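Shared work tables at the Brutside center serve 30 households, and their upkeep deserves a firmer standard than the present one. In our view, every cloth should have a tray.

A pink tray keeps a navy cloth off the work surface, even when the cloth is left bunched.
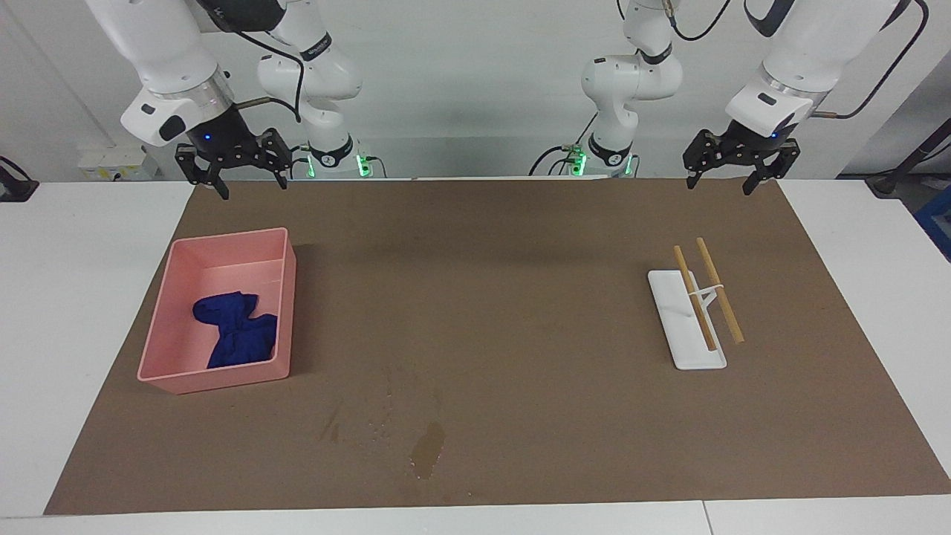 Must the cloth be folded before it goes into the tray?
Folding is preferred, but a cloth left in its tray is acceptable until the end of the session.

The September rules asked for folding at all times - a standard few users met. We recommend that the tray come first and that folding be reviewed after 14 weeks.

Vandana Joshi
19 November 2022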